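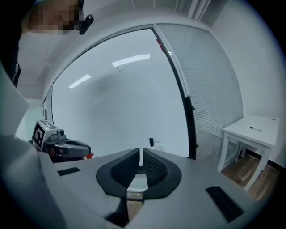
The grey plastic body and black finger pads of a hand-held gripper.

The quarry at Perwood has been quiet for years, and most people in the village assumed it would stay that way. In August a notice went up on the gate saying that Dutadix, the company that holds the lease, wants to bring stone in by lorry, crush it on the old floor and take it out again. The parish council has asked for more time to reply. We spoke to one of its members, who has lived on Lobo Lane since before the quarry shut and who asked us to leave names out of it.

She first heard about the plan from a neighbour. "I was on the council and I didn't know," she said. "The letter had gone to the old clerk's address. By the time we had it in front of us, two weeks of the consultation had gone."

The question most residents ask is whether the company needs permission at all. Dutadix says the original consent covers "processing of stone" and does not say where the stone must come from. The council member reads it differently. "It was given for a quarry. You dig it out, you crush it, you sell it. If nothing is being dug out, then it's a depot, and a depot is a new use. That's our view and we've put it in writing. The county's planning officers haven't told us yet what theirs is."

She was careful to say that the council has not voted to oppose the scheme. Two members are in favour, mainly for the jobs. "They have a point. There isn't much work here. What I want is for it to go through the normal process, with a proper traffic report, and for people to be able to stand up and speak."

Traffic is what she came back to most often. The only route for lorries is down Lobo Lane and over Ika Bridge, where two cars can't pass. The school gate is just beyond it. "They've said they'll avoid drop-off and pick-up times. Fine, but who checks? We had the same promise last time the quarry was open and it lasted until the first busy month."

We asked about the lease itself. The land belongs to the county, and the lease was renewed without any public discussion – something the county says was within the rules, as the terms did not change. "I'd like to see it," she said. "We've asked for a copy. They sent us one with the rent and the end date blacked out. I don't see how the rent on public land can be a secret."

The parish council has asked for those parts to be released and is waiting for an answer. It has also asked Dutadix to send someone to an open meeting at the village hall, on a Saturday so that people who work away can come. The company has agreed in principle but has not settled a date.

Comments on the application can be made in writing to the county planning office or handed in to the parish clerk, who will pass them on.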